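Studio tips: inking pages at home without ruining them

Most of the pages I spoiled in my first years of drawing comics were spoiled after the pencils were finished. The drawing was fine and then I put a sleeve through it. These are habits I've settled into at a table in a small apartment, using ordinary supplies.

1. Tape the board down on all four sides

Low-tack tape, pressed first against your jeans to take some of the stick off. Pull it away at a flat angle when you're done, away from the art. If it starts to lift the surface, stop and warm it with a hair dryer on low for 20 seconds.

2. Keep a drawing shirt

I have one old shirt with the cuffs cut off and I only wear it to ink. Cuffs drag through wet lines. Ink that says waterproof on the bottle will not come out of cotton, so don't put an inky rag in with your good clothes while it's still damp. Let it dry on newspaper first, then wash it separately in cold water.

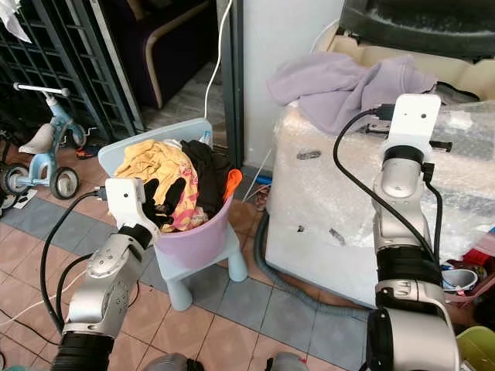 How long should ink dry before you erase the pencils?

Overnight is safest for solid blacks. Thin pen lines are usually ready in an hour, but brushed areas stay soft underneath long after the shine has gone. I erase with a kneaded eraser first and finish with a white plastic one.

3. Decant your ink

Never work from the full bottle. I pour a little into a glass jar with a wide base and stick the jar to the table with putty. When it gets thick, add distilled water a drop at a time – tap water left specks in mine. My current bottle is Brekov black, bought in April, and it's still good.

4. Rinse brushes before you need to

Ink dries up in the ferrule where you can't see it, and that's what splays the hairs. Rinse every ten minutes or so, even in the middle of a panel. At the end of the day use plain bar soap, work it in with your fingers, shape the point and lay the brush flat. Standing it wet in a cup sends the water down into the handle.

5. Number the backs

Title, issue, page number, in soft pencil on the back of every board before you start. I once had 23 pages slide off a shelf, and two of them were nearly the same panel layout. It took most of an evening to sort them out.

6. Fix small mistakes the next day

White paint over fresh ink turns gray. Wait, then use two thin coats. For anything bigger than a thumbnail, redraw the panel on a scrap of the same board and glue it over. The patch won't show in the scan if you sand the edges a little.

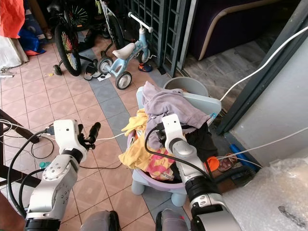 7. Store finished pages flat

A cheap portfolio under the bed works well. Put a sheet of tracing paper between pages and don't use rubber bands. Mine holds 43 boards before the zipper complains – after that I start another one and write the dates on the spine.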